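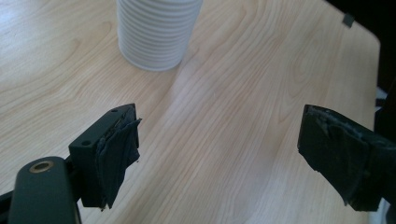
Parish Life > Opinion > Columns

Tuesday, March 10, 2020
By the Schumacher column desk

I have been going to confession for most of my life, and I still put it off the way other people put off the dentist. I make excuses, I drive past the church, I tell myself that next Saturday will be better. So when our pastor in Trenbridge announced before Mass that the Saturday confession hours were being cut from two hours to a single half hour, I should have been a little relieved, I suppose, and instead I went home cross and stayed cross through supper. I sat down afterward to write to him and got as far as the greeting. 

Let me be fair to the man. He has 3 churches to look after now, ours and Skondbridge and the little one out at Jallska, and he drives between them in all weather. He told us that on most Saturdays he sits in the confessional by himself for long stretches with his breviary, and that he could be visiting the sick in that time. I believe him. I have walked in on plenty of Saturdays (when I finally got around to it) and found the whole church dark except for the little lamp over his door.

But I keep coming back to that lamp. When I was away from the Church in my thirties, I used to walk home past a parish where the side door was propped open on Saturday afternoons. I must have passed it 100 times before I went in. If the door had been open for only half an hour, I doubt I'd have caught it on the right day, in the right mood, with enough nerve to climb the steps. The priest inside had probably spent a good many of those afternoons reading, too, and wondering if he ought to be somewhere else. I never told him how long I had been walking by, and I wish I had.

People say you can always make an appointment. You can, and I know some who like it that way, and God bless them. I would find it very hard. You have to call the office, and give your name, and pick a time, and then you have to sit with the knowledge of it for days - and all of that before you've said one word of what you came to say. A person who has been gone for 15 years is not going to leave a message on the parish answering machine. She is going to slip into the last pew and see whether there's a line, and if there is a line she may feel better about joining it.

What I'd suggest is simple enough. Let the three churches take turns, so that one of them has a good long Saturday afternoon each week, and print it in large type on the front of the bulletin where the rest of us can't miss it. Some of us could give Father a ride now and then, or bring communion to the homebound if we've had the training. Then those of us who complain about the hours ought to use them, and I'm speaking to myself first of all.

Easter comes in April this year, and Lent is already getting away from me. I finished the letter the next morning and put it in the basket on Sunday with my envelope. On Saturday I plan to be in the pew by the radiator before the half hour starts, and if you get there ahead of me, please take your time.

Filed under: Sacraments, Lent, Parish Voices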